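Tornwood Bag Notes: README

Last edited 2025-12-25 by Marta Nazarenko

What is in this folder

These notes are about keeping plastic carrier bags for a second use in the Tornwood room. They cover the hanging bag, the spare bags and how we write down changes. The text was started in November and is still not complete.

The hanging bag

One bag hangs on the white wall from a small transparent hook with red tape at the top. The handles are gathered together in a dark knot, and the print with the yellow smiley face is turned to the room. In the notes we call it "the smiley bag", and please keep this name so the search will find it.

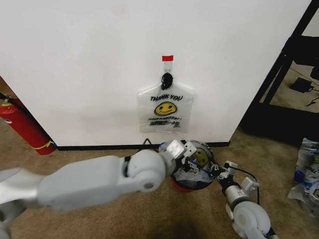

Doaa Alaoui would prefer to have the handles open, as she finds it slow to put anything inside when they are tied. I have written her wish in the file changes.txt and we will decide on it after the holidays. Until then the handles stay gathered.

Spare bags

Put a spare bag on the hook only when the old one has a hole. Please flatten it first with your hand. A bag full of air turns on the hook and the print goes to the side. Do not hang more than 4 kg; this is our own limit and I did not find any official one.

The wording on the bag is entered as THANK YOU and HAVE A NICE DAY!, in capitals. The last line of print is difficult to read, so leave that field blank.

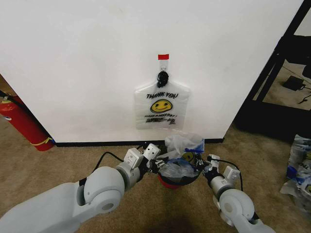

Changes and contact

Write each change on a new line with your name. Corrections of my English are also welcome. For questions about the spare bags, ask Ayman Bouazza.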